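Slow hands make better teachers

I've been teaching robot arms to do small fiddly things for a couple of years now, and the argument I keep having (with coworkers, with visitors, with my own brother-in-law at a cookout in April) is about who ought to be doing the teaching. Most people assume you want your best operator. Fastest, smoothest, never drops a part. I used to think so too. 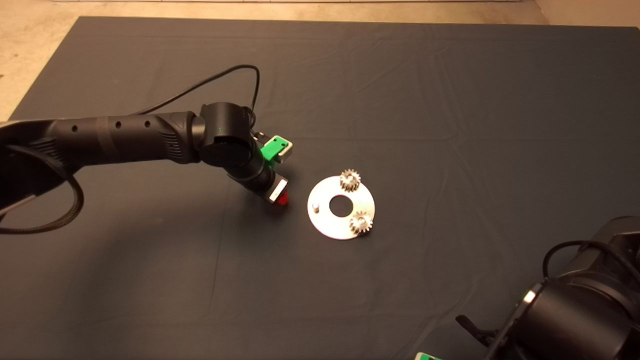 I changed my mind because of gears. Planetary gears, or the simple training version of them anyway: a round metal plate, a few pegs, and little spur gears that go down over the pegs. You hold the leader arm, the arm on the table copies you, and every joint angle gets written to disk along with the camera video. Do that enough times and you train a policy on the pile. It sounds like the dullest job in the world and some afternoons it is, but I've gotten weirdly fond of it.

When we started the gear task at Varkum, I gave it to Jomar Umali, because Jomar is frighteningly good. He could seat a gear in one swoop. No pause above the peg, no wiggle, just down and done and on to the next one before I'd finished writing my note. We collected 2,000 demonstrations mostly from him and I was thrilled. The videos looked like a product ad!

The policy we trained on them was awful. It would sail over to the peg with total confidence, miss by a hair, let go of the gear and move on to a gear it hadn't finished placing. Then it would sort of hover. I watched it do this for most of a morning, with a coffee getting cold next to me, and I kept thinking there was a bug in the calibration. There wasn't (Rodel Mercado checked twice, and the second time he was a little short with me, fairly).

The trouble was that Jomar had never shown it what to do when a gear lands crooked, because his gears didn't land crooked. He never hunted for the peg. He never tipped a gear on its edge and had to nudge it flat. All the stuff a beginner does without thinking was missing from the data, and a freshly trained policy is about as beginner as it gets.

So we asked Lorna Ambrosio from purchasing, who had never touched the arms, to come do a few on her lunch break. Lorna is careful. She goes slow, she stops just above the peg and looks, she lowers the gear until it touches and then gives it a tiny turn back and forth until the teeth find their neighbors. If it doesn't go, she lifts it a bit and tries again. She apologized to me the whole time for being clumsy. We ended up keeping 227 of her runs, and they did more for that policy than a whole lot of Jomar's did - I don't have a clean experiment to wave at you, so take that as one person's strong opinion. But I saw the thing start to wiggle. It missed, it came back up, it wiggled, and the gear dropped. I yelled loud enough that someone came in from the hallway.

Now, Alfredo Sebastian (who runs the other bench and disagrees with me on principle about most things) says I'm romanticizing bad data. His view is that sloppy demonstrations teach sloppy habits, and if you want recovery behavior you should script it: start the arm in a bad spot on purpose and have the expert fix it from there. I think he's got a point, and we do some of that too. There's an ugly kind of slow, where a person freezes up and the arm just hangs there for 8 seconds while they think, and the policy learns to hang there as well. I throw those out. I also throw out anything where the operator got mad and shoved.

Where I part ways with Alfredo is on what happens when you ask an expert to be bad on purpose. They're terrible at it! Jomar's fake mistakes all looked the same. He'd put the gear down a bit to the left, every time, and then correct it to the right, every time, like someone acting out a stumble in a school play. Real fumbling goes all over the place. It starts too early or too late, it comes from being unsure how deep the gripper is, or from your elbow getting tired. I don't know how to write that down as a script and I've never met anybody who could.

The other thing about teaching by remote control, and I wish more people would try it before having opinions on it, is that you can't feel much. With your own fingers you know the instant a gear is riding on top of the peg instead of around it. Through the arms you get nearly nothing, so you learn to look for it: the gear sits a little high, or it tilts when you let off. Beginners look hard. Experts quit looking after a while and go by rhythm, and rhythm is the one thing a camera doesn't pick up. A policy only has what it can see, so I'd like it to learn from somebody who's really looking.

We're at 2,575 demonstrations on the gear task now, from a mixed bunch of people. Jericho Calimlim wants us to rank the operators by speed and put it on the whiteboard, as a bit of fun. I've said no to this three times. The minute there's a ranking, Lorna will start hurrying, and I'd have to go find another Lorna.

Jomar still does the long tasks, where you need someone who won't fall apart in the middle. He has also started stopping above the peg to look. He says it's annoying and it adds a second to every gear, and I told him to keep doing it.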